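We're after people who like fiddly work with their hands, for a grip comparison at our Dusley shop. I've been running the bench on my own since April and I can't keep up — there are more finger sets to try than I've got evenings.

The job is driving a pair of arms through everyday handling and scoring how each grip feels. Ribbed orange fingers are the baseline. You'll pick things up, hold them upright, bring one arm in under the other and write down what you thought of it, grumbles included!

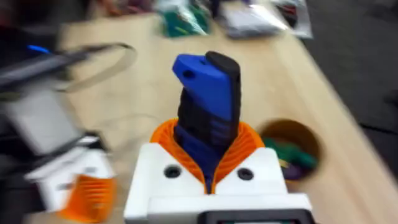

*Rirkden Notices, no. 11*

No robotics background needed. If you've iced cakes, tied flies, fixed bikes or spent too long with model kits, you're probably who I want. I'd love a mix of left- and right-handers too, as my own notes lean heavily to the right.

Sessions run 3 hours with a proper tea break, and I'm asking everyone to do 4 of them so we get past the clumsy first go (mine was dreadful). It pays $2000 for the full set, plus parking. You'll be on the Royer controller for the first half and the Ruria one for the second, and I really do want to hear which you'd rather use.

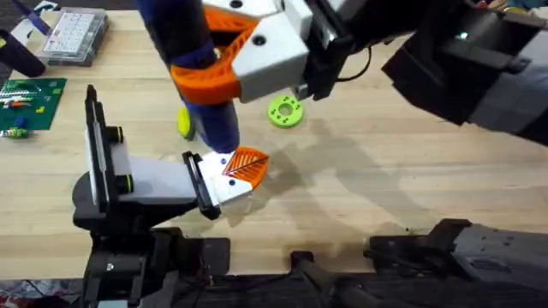
Passing between arms is where people's opinions split the most, so expect plenty of that. Some like to go slow and line everything up, others just go for it, and I'm happy with either as long as you tell me which you did.

You'll need to be 18 or over, okay with standing for a good stretch, and fine with a bit of fan noise. Closed shoes please, and long hair tied back.

To put your hand up, drop a note in at the Rirkden front counter before 4 pm with your name, a phone number and a line or two on what you do with your hands. I'll ring you back myself — evenings mostly.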